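Erneveo Handheld Gripper Pair
Research edition, supplied by Mullstead

Overview

The Erneveo pair is a set of 2 hand-held grippers for recording manipulation tasks without a robot present. The operator works through the gripper jaws, and each gripper carries a white cube printed with black fiducial markers, from which its position is recovered. Floor care is one of the task families supported, with the mop held in the right gripper.

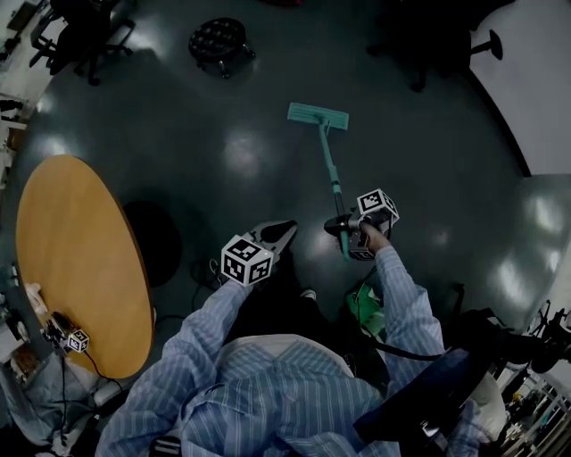
Method and results

The pair was evaluated at the Luik laboratory under the direction of Jolán Kovács. The study asked whether a policy trained only on hand-held recordings could guide a long tool whose far end stays in contact with the floor. Operators recorded about 900 mopping passes in furnished rooms, and 13 passes were withheld from training for comparison.

Gripper paths were recovered from the marker cubes and paired with the view from the operator's head. The best results came from recordings in which the grip on the handle stayed the same from start to finish.

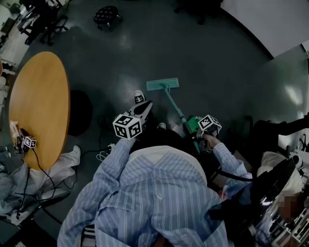 Passes with frequent changes of grip produced less steady strokes and were given a lower weight in the final training set. The laboratory recommends that new users adopt the same practice for brooms and other long-handled tools.

Included with each order

Left and right grippers
Marker cubes, fitted
Connecting cables
License for Dokus path recovery software

Orders from universities and research institutes are accepted through the Mullstead sales office.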